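The Robot Said It Was Fine

The fault log for the day has one line in it that I have grown fond of. It says "grip OK." It says this 40 times in a row, and for a good stretch of those the left arm was holding nothing at all.

I work at Brasau, where we teach two-armed machines to handle household stuff: chairs, bottles, bags, whatever turns up. The arms are ordinary. The software that decides whether a hand has hold of something is called Prudo, and we pay for it, and I would like to talk about it.

What happened was small. An arm was told to take hold of a plastic chair and lift. The fingers closed, the chair slid out, and Prudo reported a good grip. The arm went up. The other arm, which trusts its partner the way you trust the person at the far end of a couch, went up too, and the chair came around sideways at the height of Gilang Tambunan's shins. Gilang is fine. He has a bruise and a new habit of standing by the door. 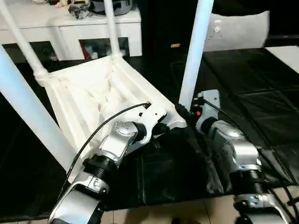

A chair weighs very little, and that is my trouble with the whole affair. Had it been a steel cabinet, we would have had a meeting with sandwiches. Since it was a chair, Maarten Aerts wrote "minor, operator too close" on the form and went to lunch. I like Maarten. I have worked with him for years and he has never once written "machine too confident," though the form has a whole blank box where it would fit.

I want to complain about that phrase, "operator too close." Gilang was standing where the floor plan says to stand. The plan was drawn for an arm that knows when it has dropped something. When the arm stopped knowing, the safe spot quit being safe, and we filed the result under human error because the human was the only one in the room with shins.

The cause took Fitriani Purba most of a week to find. Prudo judges a grip by how hard the motors have to push. If the fingers close and meet resistance, it concludes that they have something. Fine so far. But one finger had a swollen pad that rubbed against its own housing, and the rubbing felt, to Prudo, exactly like a chair. It also felt like a bottle, a spoon and a sock. The hand had been shaking hands with itself and reporting back that the meeting went well.

She pulled the old records and went through 2552 grips from that hand. The bad readings started small and got worse as the pad did. No alarm went off at any point. An alarm needs something that looks like failure, and these all looked like success, a bit better than average if anything. Velimir Gashi had even put that hand on a slide as our most reliable. The slide has been retired.

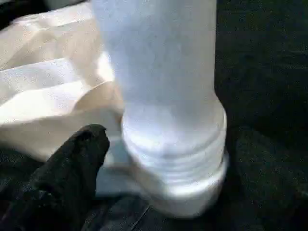 I have heard two defenses of all this. The first comes from the vendor, who says a worn pad is a maintenance matter. Sure. So is a worn brake pad, and those are made to squeal. Somebody sat down once and decided that a brake should make an awful noise before it quits, and I think of that person warmly on my drive home.

The second comes from inside our own building, and it bothers me more. It goes: nobody got hurt, the system is for research, and if we stop for every slipped chair we will never get anything done. Covadonga Montes made this case to me in the parking lot and made it well – she usually does – and I agreed with her until I got to my car. Then I thought about the next customer for this software. Lumenta wants to put it in care homes. A resident does not have Gilang's reflexes, and will not be holding a stop button.

So my request is modest. I want a gripper to be allowed to say "I don't know." Right now Prudo has two answers, yes and no, and given a strange feeling in its fingers it picks the cheerful one. A third answer would slow us down. Arms would pause in midair looking foolish and somebody would have to walk over and look. I can live with that. Walking over and looking is how Fitriani found the pad.

I also want the form changed, so that the box for the operator comes after the box for the machine. I've asked for that one before. Maarten says it will be on the agenda in November. The new pads cost less than the sandwiches would have.

Last updated: Thu 25 October

Recent columns
Who Gets to Press the Red Button
Fekard and the Door That Would Not Open
In Praise of Slow Arms
Reading the Manual, Part 2

Contact the editor | All rights reserved | Back to top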